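Robots at Work: The Triltgate Practice Kit

Before a robot does a job in a real room, it can practise in a pretend one. The Triltgate kit is a computer program that lets schools build that pretend room on a screen. It is made by a firm called Rorkach and costs £89 for one classroom.

What does the robot see?

Robots need to look closely at what they are holding. A small thing can seem huge when it is right next to the gripper, which is the part that works like a hand. To us it would be like holding a crayon up to your nose.
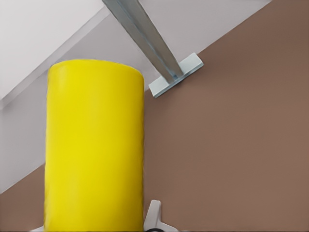 Two arms, one table

The kit gives you two white arms and a brown table to work on. You can add things from a list of 59 objects. One of the lessons uses a kitchen scale and a cup.

Each arm bends at its joints, much as yours does at the shoulder, elbow and wrist. The two arms can do different things – one can hold something while the other waits with its fingers free.
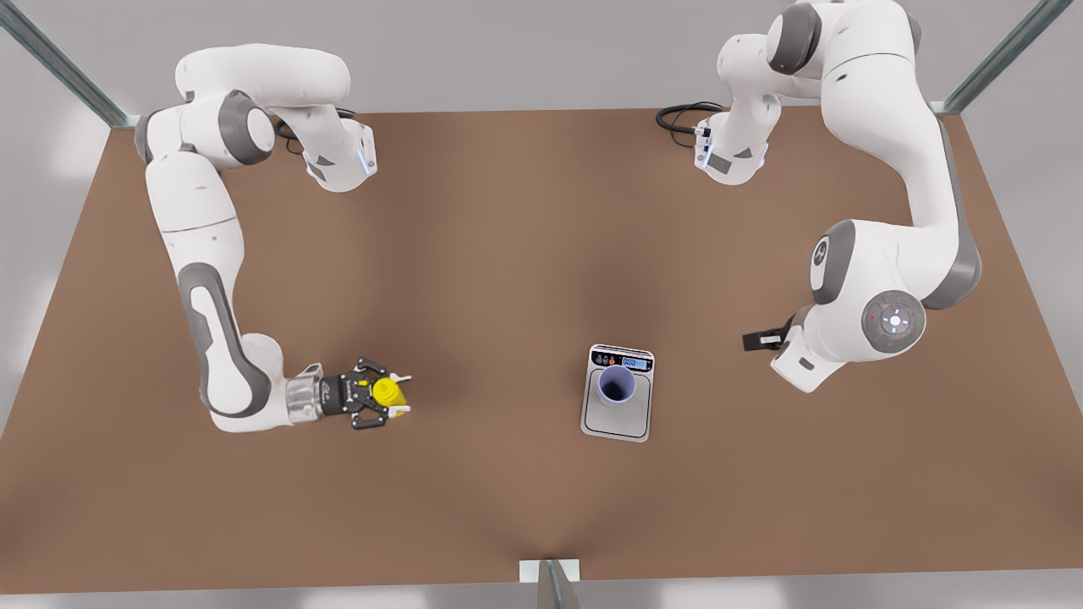 The right arm, on the left of the picture, is holding the yellow object. The cup is on the scale.

Can I try it?

The lessons are for ages nine and up, and you will need a grown-up to set up the program. There are four lessons to begin with. More are planned for November.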